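News from the Agyeman Room

Drying the cups: a small change on the craft table

Dear members and parents,

In the last newsletter I wrote a few lines about the new shelf, and several of you answered with questions about the cups. I am glad that other people also think about cups. So this time I give them a longer text.

As you know, we use plastic cups in the Agyeman Room for everything: water for the brushes, juice at the break, beads, buttons, and the stacking games of the youngest group. In February we had 143 of them, in many sizes, and they came from many kitchens in Plestville and Misby. Most did not fit into each other. After each afternoon they were put on the shelf with the opening up, and the next week there was dust inside, and sometimes a dry ring of paint.

We have now kept one kind only, the simple cup without a handle, in a few light colors. The others went to the spring sale in Misby and brought a little money for glue.

The new rule for the cups is short. After washing, every cup is turned upside down on the table and stays there until the end of the afternoon. Please leave a space of two fingers between one cup and the next. When they touch, the water stays between the rims and the paper under them becomes soft.
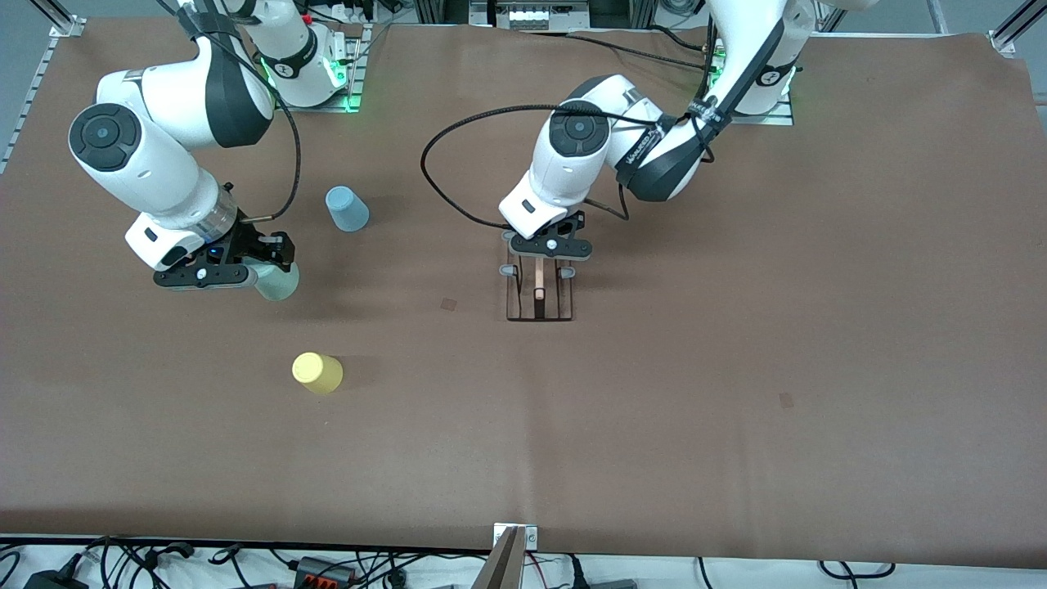
I should say a word also about the brown paper. We tried newspaper first, but the ink came off on wet hands, and the cups had gray edges. Then we tried an old tablecloth, which was nice to look at but had to go home with somebody for washing every week. Smooth brown paper from the roll is the best we have found. It lies flat if you pull it well over the corners and put the tape under the table, not on top. One sheet lasts for 2 or 3 afternoons, and after this the children may draw on the back of it. The roll is kept behind the door. Please cut it with the long scissors and do not tear it, as a torn edge catches on sleeves.

The colors have a use too. Yellow is for paint water, blue is for drinking, and green is for small dry things like beads. It is not a strict law, but with the little ones it helps very much. A child of four years cannot read a label, but she knows very well that she does not drink from yellow. If you find a cup in the wrong place, wash it again with warm water before you change its job.

Some of you asked about the small wooden stands. They are meant for one object that the group is looking at or drawing, so please do not use them for wet brushes. The wood takes the color and we cannot get it out again. If a stand is already stained, a little fine sandpaper helps – I keep a piece in the drawer under the window.

For the stacking game, the dry cups may be used directly from the table. Begin with three cups for the small children, and go up to 15 for the older ones. More than this makes a lot of noise for the reading group next door.

We still need green cups, around 21, in the same size as the others. The shop on Retier Street has them from time to time, but mostly in mixed packs with red, and red we do not need. If you see green ones alone, please buy them and put the receipt in the box by the entrance. I will pay you back at the next meeting.

The next afternoon is November 21, 2019, and we will begin with a fresh sheet of paper. Please bring an apron and, if you have one, a dry kitchen towel.

With friendly greetings from the craft table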